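4 min read

Last updated: Feb 1, 2019

The white tablecloth problem

Every year when the seasonal catalogs come in, somebody writes to ask why we don't recommend a plain white cloth for the work table. The latest push comes from Vunder, whose new "studio drape" is supposed to calm a busy room, protect the wood, and make small objects easier to see. I have my doubts about two of those.

Start with protection. A single layer of thin white fabric will keep dust off a table, and it may save you from a light scratch if you slide something across it. It won't stop a spill. It won't do much about a dropped hammer either. The Vunder leaflet says "guards your surface" in large letters and then never says what from. I read it twice, looking for a footnote. If you have a nice wood top and you want it to stay nice, buy a pad and put the cloth over the pad, or skip the cloth.

Then there's the calm. A white cloth looks calm in a catalog because a person with an iron was standing just outside the picture. At home it comes out of the packet with fold lines, and those fold lines stay. You smooth one side and the slack goes to the other. Push it back from the front and it piles up in a corner, where it will sit until you get annoyed enough to walk around the table and pull it straight. Then the front hangs crooked.
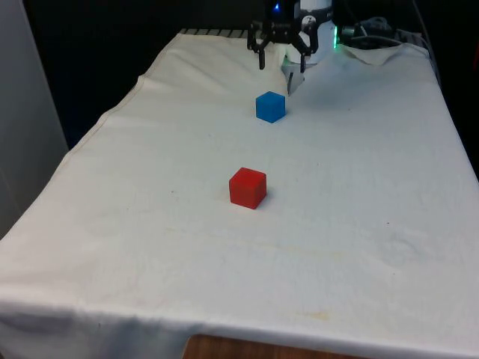 The third claim I will give them, mostly. Solid colors do stand out on white. Put a red block and a blue block on it and you can find both from across the room, which is more than I can say for the speckled gray mat that Kahsay sold us all on in October. If you sort parts, teach kids their colors, or lose things on a dark table, white is a fair choice. But any plain, pale cover will do that. An old bedsheet will do that. I'm not convinced the word "studio" adds anything to a bedsheet except to the price.

Readers in Bustdale wrote in to say that the cloth "grips" better than a bare table and keeps light things from sliding. Maybe. Fabric does have some drag to it. It also moves, and when it moves everything on it goes along for the ride. Catch the overhang with your knee and you'll see what I mean. I would trust a cloth a lot more if it were clipped at the corners, and clips are not in the packet. Vunder lists them separately.

Size is the other thing to check. The drape comes in 2 sizes, and neither one is described by how far it hangs. A long flap over the front edge looks generous, but it is in your lap all day. Measure the table, decide how much drop you can live with, and trim or hem to that. Don't go by the photo on the box.

Gradness makes a heavier version with a weighted hem, and a few of you swear by it. I haven't used one long enough to argue. The weight ought to help with the creeping – I just wonder how it comes through the wash, and the care label is no help at all. If yours has been through 20 washes and still hangs level, write and tell me. I'd like to be wrong about this one.

Until then, my table is staying bare, and the sheet is in the closet for when I need it.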